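# Running a school book swap without losing your lunch hour

We held our first one in March, and I still have eleven-year-olds asking where their atlas went. The steps below are the version I wish I'd had.

1. **Pick a collection window and keep it short.** Six school days works. Any longer and families start treating you as a recycling center.

2. **Hand out tokens, one per book.** Put a limit of 7 on each kid. Before the limit, Khang Khúc's homeroom brought in an entire encyclopedia, one volume at a time, and cleaned us out of graphic novels.

3. **Sort by reading level, loosely.** Four piles is plenty: picture books, early chapter books, older kids, and grown-ups. Cookbooks go with the grown-ups. So does anything about taxes.

4. **Pull the unswappable.** Missing pages, mystery stains, workbooks already filled in (mostly wrong). Be ruthless, and do it after the kids have gone home.

5. **Schedule classes in 20-minute slots, youngest first.** Fifth graders can handle disappointment — or they need the practice.

6. **Put two older students on the token table.** Nga Lục's class did this for us and ran it like a border crossing. Give them a jar with a lid.

7. **Hold back a box for kids who brought nothing.** Slip those students a couple of tokens beforehand, quietly, through their teachers.

8. **Clear the tables the same afternoon.** Leftovers left overnight belong to you forever. Call whoever is taking them the week before and get a pickup time.
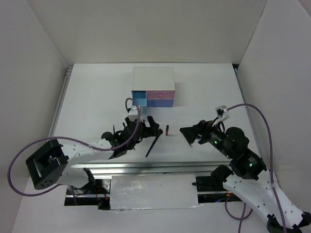
9. **Write down what ran out.** For us it was joke books and anything with a shark on the cover. Tape the list inside the lid of the token box, where next year's organizer will find it.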